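Teaching a robot to push a block, part one of who knows how many

15 December 2018

So I have been driving a robot arm that doesn't exist. It lives inside my computer, on a gray table in a gray room, and I steer it with a thing that looks like a hockey puck on a spring. I've been at it since October and I finally have enough to show that I don't feel silly writing it up.

If you've been reading for a while you'll remember the summer of the actual arm, the one I built out of a kit and bolted to the workbench in the garage. I loved that arm. I also stripped two gears on it and drove it straight into a coffee mug, and every time I wanted to try the same motion again I had to get up, walk around the bench, put everything back where it was, sit down, and do it again. Teaching by hand (where you grab the arm and physically drag it through the motion) was great fun for an evening and then my shoulder hurt. Plus my own hand was always in the way of the thing I was trying to line up!

The new setup is called Finumard, which is what I named the folder on the first night and now it's too late to change. It's a simulator I glued together from free parts, with a model of an arm and a two-finger gripper, a table, and a physics engine that mostly behaves. The arm model is a copy of a small one that Hellwig sells to schools. I measured it off the drawings they put out, so if my fingers are a hair too long, that's on me. The puck came from Altska, secondhand, and it was the one thing in this project I spent real money on. It has six directions: push, pull, slide, lift, tilt, twist. You hold it lightly and the gripper floats off wherever you lean.

The idea is simple enough. I do the task, the computer writes down everything I did along with what the camera on the wrist was looking at, and then I do it again, and again, and at the end a network looks at the whole pile and tries to work out what I would have done. Folks call each run a demonstration, or a demo. I call them laps because that's how they feel at eleven at night.

The task for now is pushing. There's a block, there's a spot on the table where I want it, and the gripper slides the block over there with its fingers. No grasping yet. I had big plans for grasping and they lasted one weekend. Picking something up in simulation means the fingers have to squeeze it, and squeezing is where my physics engine goes completely off its rocker — the block shivers, then it hums, then it leaves the building at the speed of a golf ball. Pushing is calmer. Pushing I can do.

The first thing I learned is that seeing through the wrist camera is a whole skill. From outside, looking at the arm from the side like a person in the room would, I can put the fingers wherever I please. From the wrist, everything is fingers. They take up the bottom half of the view and the table is what you get in the bit that's left over, so whatever is right underneath you is exactly what you can't see.

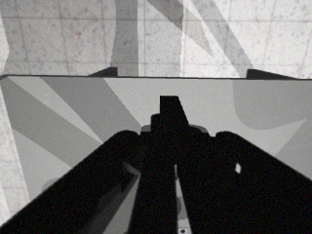 The wrist view in Finumard, fingers wide open, looking toward the back wall.

I went back and forth on whether to let myself use the side view while I drive. It's so much easier! But the network only gets the wrist view, and if I'm making decisions from stuff it never sees, then I'm teaching it to read my mind. I tried it both ways to be sure. With the side view on, my laps were lovely and smooth, and the network trained on them would sail confidently right past the block. It had no idea why I turned when I turned. With the side view off, my laps got uglier, with a lot of little pauses and some nosing around, and the network trained on those was better. It noses around too. It's kind of sweet to watch, like a dog that has picked up your walk.

Now the gray. Yes, it's gray on purpose, I turned off the color after the second week. My first version had a red block on a blue table, and the network learned it beautifully in a single night and I went to bed feeling like a genius. Next day I made the block green and it just sat there. It hadn't learned a thing about blocks, it had learned to go to red. Black and white made it slower to train, and it has to pay attention to edges and shapes now, which I think is what I wanted in the first place.

The shadows are a longer story. I have several lights in there and I'd set them all to cast hard shadows, mainly for looks, and then I found out I was steering by them. When you can't see under your own fingers, a shadow on the table tells you a lot about how high you are. It slides in toward the gripper as you come down, and you get a feel for it without thinking. I only noticed when I switched the shadows off one night to speed things up and immediately jammed the fingertips into the table, three laps in a row. So the shadows went back on, and I left them sharp. The trouble is the network could end up leaning on them the way it leaned on red. I've got a little script now that moves the lights to a new place before every lap. Some of the arrangements are pretty wild, with stripes going all across the wall and the table, and it took me a while to stop being distracted by them.

The wall tile, by the way, is just the texture that came with the room. I keep meaning to swap it for something plain. I've stared at that speckle so long that I see it when I close my eyes.

Okay, numbers, for those of you who skip to the numbers. I set out to record 500 laps before training anything serious. Each lap gets up to 20 seconds and then it resets whether I'm done or not. That limit was a good call. Before I had it I would fuss over one bad lap forever, trying to save it, and all that fussing went into the pile and the network learned to fuss. When I got to 500 I trained on the lot and it was okay, not great, so I kept driving, and I'm at 638 now. I did throw some away. If I bumped the desk or sneezed or reached for my tea in the middle of a push, out it went. I did not throw away the ones where I missed and had to back up and come at it again, and I'm really glad I kept those. A network that has only ever seen perfect pushes has no clue what to do after a crooked one, and its first push is nearly always crooked.

I got that wrong at the start, I should say. My first pile was only the pretty ones. I'd picked through them like I was choosing vacation photos. The result would do fine for a second or two, drift a little to the side, and then it was in a place I'd never been, so it did something random, and then it was somewhere even stranger. Watching that happen over and over was what finally got me to start laps from bad positions on purpose. I let the script drop the gripper somewhere dumb, too high or off to one side or twisted around, and I drive it home from there. Those are the boring laps to record and they helped more than anything else I've tried.

A few things about the puck, if you're thinking of getting one. Turn the sensitivity way down. Then turn it down again. Mine came set up for somebody flying around a building model and I was flinging the arm across the room with one finger. I also locked the tilt, so I can slide and lift and twist but the gripper always keeps the same lean, and that made my laps so much cleaner. I'll need tilt back someday for grasping. And rest your wrist on something soft. I use a rolled-up dish towel.

I did try a game controller first and I know some of you swear by them. I found that with two sticks I'd move sideways, stop, then move down, stop, then move sideways again, everything in straight little steps, and the network copied that faithfully. It looked like it was filling out a form. With the puck I come in on a curve and so does it.

Where it stands as of tonight: it finds the block most of the time and pushes it in the right direction, and it stops too early a lot. I think that one's my fault as well. I tend to ease off near the end of a lap and hover there feeling pleased with myself until the clock runs out, so there are seconds and seconds of me doing nothing in the recordings, and doing nothing is apparently easy to learn. My plan is to trim the hovering off the end of each lap and train again. I have a file here called lap 3965, don't ask, the numbering skipped at some point when I moved folders, and in that one I hover for longer than I drive.

I'm taking the laptop along to the Brenness hobby meetup after the holidays, puck and all, and anybody who wants to can sit down and drive a few laps. I'm very curious what a second driver does to the pile. Everybody leans on that puck a little differently, and I don't know yet if the network will blend us together or get confused and pick neither. I'd also like to hear from anyone who has gotten two fingers to squeeze a block in simulation without the block taking off. I've tried smaller time steps and softer fingers and heavier blocks. Comments are open and I read them all.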